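Color Tolerances for Translucent Packaging: Speaker Notes
Brisa Gallegos, Denow
14 Feb 2021

Slide 1. Title
Leave up while people sit down. Ask for the lights to be left on. The printed patches going around the room need to be seen under room light, and two of them are a metameric pair. Get them back at the end, they belong to Vicente Domínguez.

Slide 2. Scope
The talk covers thin-walled colored plastic: trays, lids, sleeves. Opaque parts are a solved problem for most shops and I will say very little about them. No fluorescent colors. No metallics. Anyone working with pearlescent film should talk to Rattana Mahawong, who has better data than I do.

Slide 3. Terms
Go slowly on this one. Last time half the questions came from here.
Reflectance is light coming back off the part. Transmittance is light going through it. A translucent part does both, and what the customer sees depends on what is behind it. Lab values are L*, a*, b*: lightness, green to red, blue to yellow. Delta E is the distance between two colors in that space. I use the 2000 formula throughout. If a spec says delta E and no formula, send the spec back.

Slide 4. Why the opaque method fails
The usual routine is to lay the part on a backing, measure, compare to a master. With an opaque part the backing drops out. With a translucent part it goes straight into the number. At Orozco we found three inspection benches using three backings: white tile, gray card, and bare bench top. Each bench agreed with itself very well. Between benches the same lid could pass or fail.
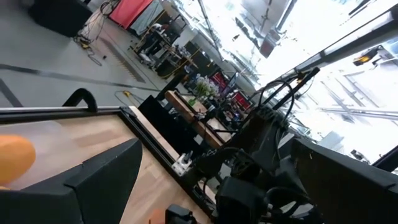 The fix costs almost nothing. Pick one white backing and one black backing, measure over both, and report both. The difference between the two readings is a usable stand-in for opacity. Write the backing's own Lab values on the sheet each time. White tile yellows, and it picks up scratches that trap dirt.

Slide 5. The Orozco set
1071 parts measured over both backings. 547 came from the old tool and the rest from the new one. Same resin, same pigment supplier, same nominal wall. If asked for the raw file: yes, on request, part numbers removed.
Of the full set, 376 passed over white and failed over black. Pause here. Under the old spec every one of those would have shipped, with no rule broken by anyone on the line.
Do not claim that all 376 looked wrong to customers. We have no data on that. Complaint records were kept by pallet and cannot be tied to single parts.

Slide 6. Wall thickness
Pigment loading was steady. Thickness was the driver. A thin spot passes more light, so chroma drops over white and lightness drops over black. The new tool ran thinner near the gate. Joon-young Yeom cut sections and measured them under a microscope; the plot is his. Point out that the y axis does not start at zero.
Corners are a separate case. Light enters the flat wall, travels along inside the plastic, and comes out at the radius, so a corner reads darker and more saturated to the eye. A contact instrument cannot sit flat on a radius. Leave corners out of the numeric spec and cover them with a visual standard.

Slide 7. Color thrown onto neighbors
A translucent part also acts as a filter for everything near it. Light that goes through a wall carries the part's color to whatever it lands on. On a pale surface the cast is easy to see. On a dark or strongly colored surface the eye mostly misses it, though the instrument will not.
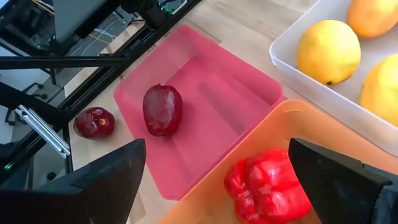 Pink tray on pale wood. The tint is in the wood under the tray; the apple to the left sits directly on the table.

For food packaging this matters more than the color of the package. The buyer is judging the product. A red cast tends to flatter red goods and spoil green ones. Flodley specified its trays by pigment name alone until May, when it added a transmittance limit over the visible range. Show the before and after curves, then move on. The shape is the point, and the numbers are on the handout.

Slide 8. Viewing conditions
Use D65 for the record and the actual store lamp for the decision. Six observers minimum for any visual panel, all screened for color vision. Wenceslao Beltrán ran ours, and threw out his own scores after he failed the second screening plate. He has agreed to let me say so.
Keep colored objects out of the booth. Clothing counts. Gray lab coats are cheap.

Slide 9. What to put in the spec
Instrument geometry and aperture. Formula and tolerance. Both backings with their Lab values. Measurement location, marked on a drawing, away from gate and radius. Thickness at that location. Transmittance limit if food contact or display use applies.
Susta has published its template. It is four pages — two of them are the drawing.

Slide 10. Questions
Likely ones:
Can a phone do this? For sorting gross errors, yes. For acceptance, no.
How often to replace the white tile? Check against a reference tile monthly and replace when the drift exceeds a quarter of the tolerance.
Does recycled content change anything? Yes, haze goes up and lot variation gets wider. I have one lot only, so no figures.
If time is short, drop slide 6 and keep slide 7.
Collect patches.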